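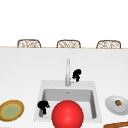 Skosham goes back to the football pitch with Bemell
05/01/2021

I've been waiting ages for this one! Skosham, the streetwear label started by former midfielders Savita Thakur and Saoirse Mulcahy, is doing a second run of its training jackets with the shirt makers at Bemell. They land in July, and if the last lot are anything to go by I'll be refreshing the page at breakfast.

There are 20 pieces this time, mostly boxy zip-ups with those big floppy collars, plus a bobble hat I want very badly. Jackets start at £80 (ouch, but fair enough). Thakur told me the two of them still argue over every shade of green, and that Mulcahy usually wins.
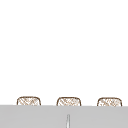
Where to get it

Skosham's own site will have the lot, and Tavico is taking the jackets and the hat. Sizes run small, so I'm going up one.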